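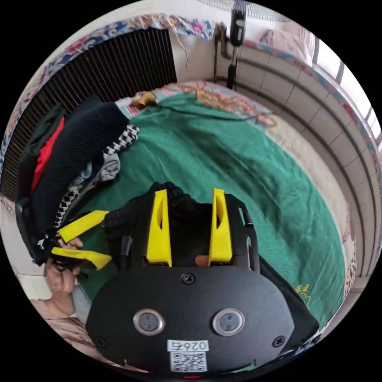

Sorting clothes on a bed with two hand-held grippers.

Household Robotics, Unit 6 Handout
Chores: can machines do them yet?
Notes posted 10/26/21. Bring these to the section meeting.

We ended last time on factory robots, where the story is mostly a good one. A welding arm gets the same door panel in the same spot all shift long. Keep that in mind while you read this unit, because a bed covered in clothes has almost none of what makes the welding arm look so capable.

1. What counts as doing a chore

Before you believe any claim about a chore robot, ask what the chore was. "Folds laundry" can mean at least these:

- folds one towel, already flat, on a bare table
- folds one towel picked out of a basket
- folds mixed clothing that it hasn't seen before
- takes a load out of the dryer, folds it, and puts it in the right drawers

The first has been done many times. The last is what people have in mind when they say they want a laundry robot. Most arguments on this subject come from one side talking about the top of the list and the other side talking about the bottom. In your written work, say which one you mean.

2. Why cloth is hard

A mug has a shape. You can measure it, store the shape, and look for it. A sweater has a different shape every time you drop it. Sleeves end up inside the body, a hem hides under a collar, and a dark garment on top of another dark garment can look like one thing from most angles.

Then there's the grip. Two stiff fingers can pinch a fold and lift it. They do less well at telling one layer from two. You do this with your fingertips without looking, by rubbing the cloth a little. Plenty of grippers have no sense of touch worth the name, so the camera has to make up for it, and the camera is often looking at the back of its own fingers.

Look back at the clothes and bedding on the first page. A ribbed black jacket, houndstooth cloth, a black knit bunched up between two yellow fingers, a green blanket under it all. Write down where you would grab first if your goal was to separate the pile. Then write down how you knew.

3. Hands on loan

One way around the problem is to let people do the moving. A person works with hand-held grippers, the motion and the camera view get recorded, and a program is trained to copy what it saw. I think this is a sensible idea and I also think it gets oversold. The person brings the judgment. They know which lump is a sleeve. The recording shows what they did and says much less about why they did it, and the program has to guess the rest.

So when a clip shows a gripper handling a shirt neatly, find out who was driving. If it was a person, the clip tells you that the fingers are good enough for the job. That's worth knowing. It tells you nothing about whether a machine can choose the next move.
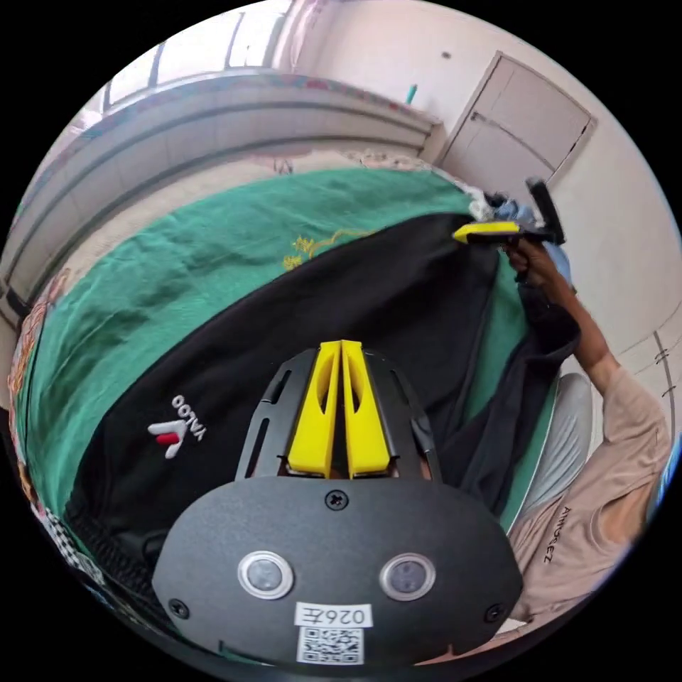 Is a two-finger gripper good enough for folding clothes?
For a lot of folding, it seems to be, provided somebody competent is deciding where to pinch and when to let go. The weak part so far is the deciding.

4. Working through a claim

We'll use the Clernon case from the reading packet. The company's sheet says its arm folded 90 shirts out of 100. Go through it slowly.

Were the shirts all alike? (Clernon used one style in 2 sizes.) Who laid them out? An assistant placed each one face up. What did a success look like? The sheet says "acceptable fold" and leaves it there. How long did each take? Not stated. Did anyone step in when a sleeve got caught? Also not stated.

None of this makes 90 a false number. It makes it a number about flat shirts placed by an assistant. Put the same arm in front of a heap with a jacket in it and you don't know what you'd get, and neither does the sheet.

Compare Grenlow, which went after the shop floor: moving folded stock from a cart to a shelf. It's a duller task, and their report is far better. They list 300 runs, sort the failures by type, and admit that soft packages gave the most trouble. I trust them more, partly for that admission.

5. My own position, which you are free to attack

Machines can do pieces of chores. A vacuum that bumps around a floor does a useful piece. A dishwasher does a large piece, as long as you load it. I haven't seen convincing evidence of a general laundry machine, and the Prodside brochure in your packet didn't change my mind. Their "whole home" demonstration takes place in one room.

For section

Read the Shehu report, pages on failure cases only. Pick one chore you did this week and break it into steps, down to the level of "find the edge of the sheet." Mark each step that needs touch, and each one where you changed your plan partway. Keep the list, you'll need it again for the November assignment.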